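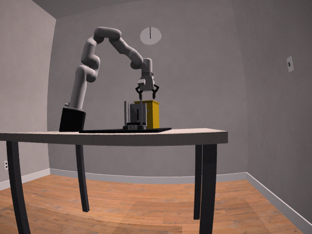

4. Registering and submitting an abstract

This section applies to participants of the Vendska school on biomedical image analysis who wish to present a poster or a short talk. Participants attending lectures only need complete steps 1 to 4.

4.1 Before you start

Have the following ready:

- the e-mail address you will use for all school correspondence
- the name and postal address of the body paying your fee
- your abstract as plain text, 30 lines at most
- a letter from your supervisor in PDF format (doctoral students only)

The form cannot be saved until step 4 is complete. It closes after 30 minutes without activity and any text entered is lost.

4.2 Procedure

1. Open the Stuvon registration page and select New participant. Returning participants must also select this option. Accounts from earlier editions are not carried over.

2. Enter your name as it should appear on your badge and certificate. Accents are accepted. Titles are removed automatically.

3. Choose a room type. Single rooms are in the Gosling building and shared rooms are in Lolluvside. A request to share with a named person takes effect only when both participants have entered it.

4. Select Save and continue. A reference beginning with V is sent to your e-mail address. Quote it in all messages to the office.

5. Select Add abstract. Paste the text into the box and check the preview. Equations typed with a word processor's equation tool are dropped on pasting — retype them in the box using plain characters.

6. Assign one main topic and, if needed, one second topic. The main topic decides the session. The second is used only for choosing reviewers.

7. List all authors in order. Mark the presenting author. One participant may present one item only.

8. Select Submit. The status changes from Draft to Received.

Caution: Do not use the browser's Back button between steps 5 and 8. The author list is cleared and the abstract is stored without it. Use the Previous link at the foot of the form.

4.3 Changing an abstract after submission

Open the item and select Withdraw to draft. Make the changes, then repeat steps 6 to 8. The item goes to the end of the review queue. Title corrections can be sent to the office by e-mail and do not affect the queue. 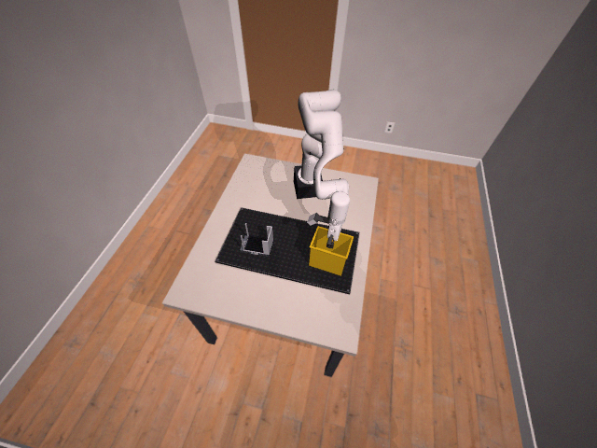

Glenys Holroyd: Step 7 needs a line about joint first authors. I entered two with the same position number and the form accepted it, but the preview printed them in alphabetical order. The office had to correct it by hand.

Note: The form has no setting for joint first authors. Enter them in the order wanted, with different position numbers, and add "equal contribution" as the last line of the abstract. This line counts towards the limit.

4.4 Poster format

Boards are portrait only. Landscape posters will be refused at the desk. Fixings are supplied. Posters go up before the first lecture on Sunday and stay up until the closing session.

4.5 Error messages

E49 — Reference not recognised. Check that the V has been included and that there is no space after it.

E66 — Payment body missing. Return to step 2 and complete the second address block, even where it is the same as the first.

For any other message, send its full text to Mervyn Sowerby at the school office together with your reference.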